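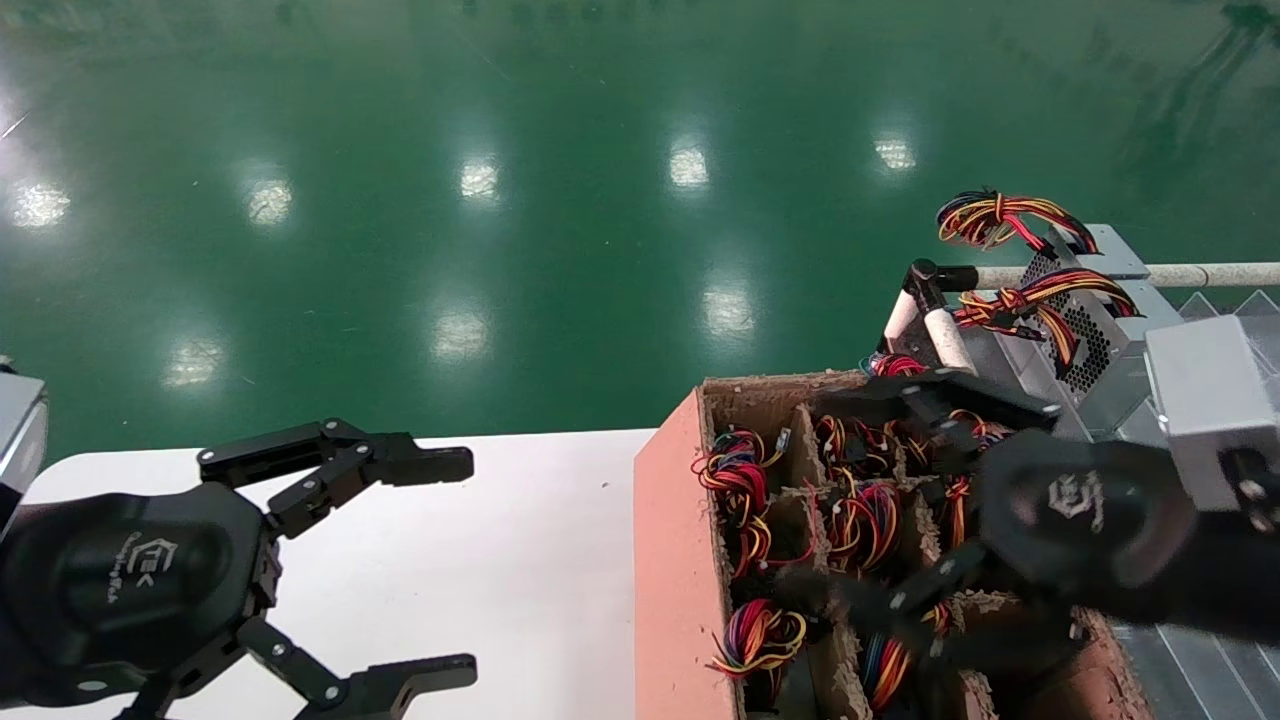
Figure 4. Picking wire harnesses from the partitioned box at Fenderholm. The right gripper is in the box, the left is open over the table.

4.3 The partition fault

I had planned to make this section short. When we wrote the protocol in May I expected most of our stoppages to come from the connectors, which are small and catch on each other, and I'd set aside most of the analysis time for that. What we got was a problem with cardboard.

Figure 4 shows the kind of box we were working from. The partitions are thin and their edges are rough and fibrous where the card has torn. A harness lies coiled in its compartment, the fingers go down beside it, close, and come up again. Over the whole run we logged 1709 picks, and 39 of them ended in what I'll call a partition fault: one finger passes on the wrong side of a divider, the gripper closes on harness and card together, and the arm lifts both. In the mild version the card slips out and the harness arrives on the table looking perfectly all right. In the bad version the whole grid comes up with it and the neighbouring coils get tipped into one another, after which no stored pick position in that box can be trusted.

The one that made us stop work was event 3902 in the Zaveo log (Zaveo numbers every message, so the figure has nothing to do with how many picks we'd done). The right arm closed on a coil and a divider near the back of the box and started to lift. The card held. The arm pulled harder, as it had been told to, and the box began sliding along the table with the arm still going up. I was standing at the pendant and I remember thinking that it would let go in a second. It didn't, and I pressed the stop. By then the force at the wrist had reached 41 newtons, and one connector had been pulled clean off its wires.

Why didn't it stop by itself? I'd like to blame the sensor, but the sensor was fine! The force limit was there in Zaveo and it was set to a sensible value. The trouble was that we had switched to the Ogunleye lift routine the week before, and that routine suspends the limit for the first part of the lift so that a tangled coil can be tugged free. I knew this. I had read it in the notes and thought, good, that will help with the connectors. I hadn't thought about what else a gripper might have hold of at that moment. So for the most dangerous part of the movement we had no limit at all, and the only thing between the arm and the rest of the cell was me and a red button.

The two-armed layout makes this worse than it sounds. The left arm waits with its fingers open, ready to take the harness over, and it has no idea that the box can move. Our collision model treats the box as fixed. Had I been slower, the box would have carried on towards the left gripper, and the model would have reported a clear path the whole way.

We made three changes before starting again. The limit now stays on through the whole lift, and the tug is done as a separate short move with its own lower limit. The box position is checked before each pick, and if it has shifted the arm backs out and waits for a person. And we lowered the approach speed inside the compartments, which costs time but gives the contact check a chance to notice a divider under a fingertip. I also asked Sosirlow, who pack the boxes, whether stiffer dividers were possible. They are, at a price, and we haven't tested them yet. My guess is that stiffer card would be easier to detect and nastier to get caught on.

I should be plain about what the fault count doesn't include. If a divider was gripped and slipped free before the fingers left the box, the log shows a normal pick, and I only know it happened because I saw it now and then from where I stood. I didn't keep a tally of those. I wish I had, as they are the same mistake with a luckier ending, and any rate worked out from the log alone will be too low.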